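Care of Match Balls and Shin Guards
Bedport Soccer Club, kit tips

Wipe balls down the same evening. Dried mud holds moisture against the seams and shortens the life of the stitching. Use a damp cloth and a drop of dish soap. Do not soak. 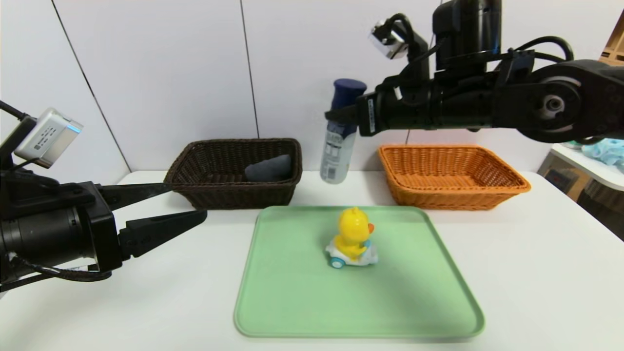 Toy duck on a green tray, baskets behind.

Check pressure with a gauge before each match. Wet the needle first; a dry one tears the valve. For storage longer than 2 weeks, let out a little air and keep the ball away from radiators.

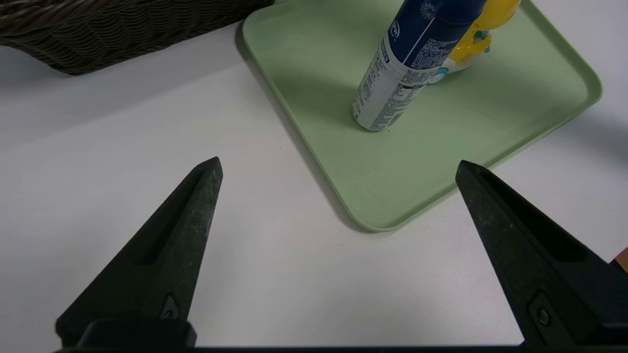
Reading time: 2 min

Shin guards: separate the sleeve from the shell. Wash sleeves cold, inside out, and air dry. Wipe shells with diluted white vinegar, leave for 5 minutes, then rinse. Do not use bleach on foam backing.

Goalkeeper gloves follow the same rule on heat. Rinse the palms in lukewarm water and press the water out toward the fingertips.

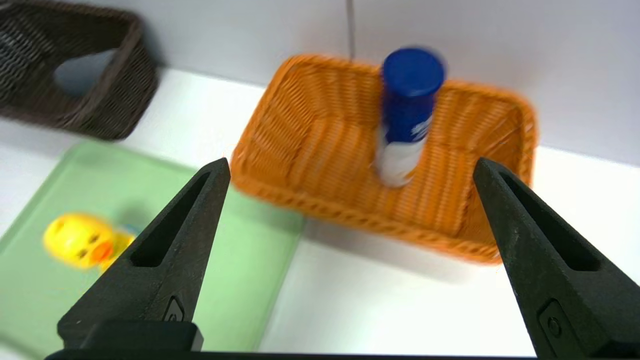

Wringing splits the latex. Hang them by the wrist strap in shade, and dampen the palms again before play.

Updated Jul 5, 2021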